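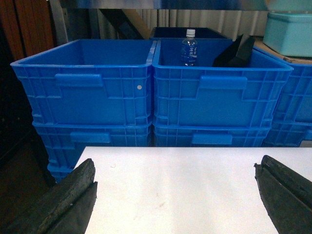

Blue crates, stacked. More on crates in a minute.

I have now moved apartments twice in two years and I would like to speak on the subject of boxes. Thread.

The first move I did with cardboard from behind a liquor store, like my parents before me. Liquor store boxes are excellent if everything you own is the size and weight of a bottle of gin. I packed 76 of them. By the end I was wrapping single mugs in bath towels and labeling the result KITCHEN/BATH.

My labeling started strong. "Kitchen, baking, top shelf." By ten at night it was "stuff." The last box was labeled "no." I still haven't worked out what I meant, and the contents (one sandal, a stapler, the manual for a dehumidifier I have never owned) were no help.

For the second move I rented plastic crates. You pay by the week, a guy drops them off, you fill them, a guy takes them away. My friend Guoqing Gu had done it and spoke about it the way other people speak about quitting sugar.

I asked him what the catch was. He said there wasn't one. I asked again. He said, "Well, you have to give them back."

Let me tell you about having to give them back.

With cardboard you can live among your unopened boxes for years. I had one as a nightstand. It had a lamp on it. Guests complimented the lamp.

With rented crates there's a date. The date comes, and the guy comes with it, and he would like his crates, and he does not care that you haven't decided where the board games go.

So on the last night I tipped nine crates of belongings straight onto the bedroom floor and slept on the couch. I am told this counts as unpacking.

Weights and measures, for those considering it. A crate full of books is a crate you will not be lifting. I knew this. Everyone knows this. I filled four of them with books anyway because they fit so nicely.

The correct amount of books per crate is one layer, with pillows on top. You will feel ridiculous carrying a crate that is mostly pillow. Feel ridiculous. Your back is 41 years old.

Money, because people always ask. Crates, two weeks, delivery both ways: $525. Movers quoted me $760 on top of that and I said ha, no, I have friends.

I had one friend. It was Guoqing. He brought his own gloves, which should have told me something about how he expected the day to go.

We did the whole thing in a borrowed van from Clitska Street to the new place on Qian Court, five trips, each one described by me as the last trip.

Things that do not fit in a crate, any crate, at any angle: a floor lamp, an ironing board, a wok with a handle, the pole that goes with the curtain. I carried the pole on the bus. A man asked if I was fishing. I said yes, it was easier.

The building has an elevator. The elevator has a sign saying it must be reserved for moves by writing to Trodance Property Services. I wrote to them. They wrote back nine days after I moved in to confirm my slot, which was for the day I had moved in.

Stairs, then. Third floor. On the second landing there is a framed print of a sailboat and I know that sailboat very well now.

A neighbor came out while we were sitting under it. She looked at us, looked at the stack, and said "oh, the last people had movers." Lovely to meet you too, Denise.

A tip that really did help: one crate packed for the first night. Sheets, phone charger, toilet paper, kettle, the screws from the bed frame in a sock.

A tip I'd add to it: tell someone which sock.

Bed was assembled on Wednesday, July 22, 2026, which is eleven days after the sock went missing. It was in my coat. I own one winter coat and had packed it for December like a responsible adult.

Several replies asking whether I'd use crates again. Yes. Grudgingly. They stack, they don't go soft in the rain, and the bottoms stay on. I had a cardboard bottom go on me in the first move and I was finding lentils until spring.

Several other replies asking why I don't own less. Thank you, I've muted you.

Anyway the bedroom floor is down to two piles, and one of those is the board games. If anybody within driving distance wants Gokden, complete apart from the timer and the rules, it's yours. You have to come get it. Third floor, say hi to the sailboat.

More from this thread's author
I tried to return a mattress, a thread
What my landlord means by "soon"
Ranking every bus seat I have regretted
The lamp guests keep complimenting
Lentils: an update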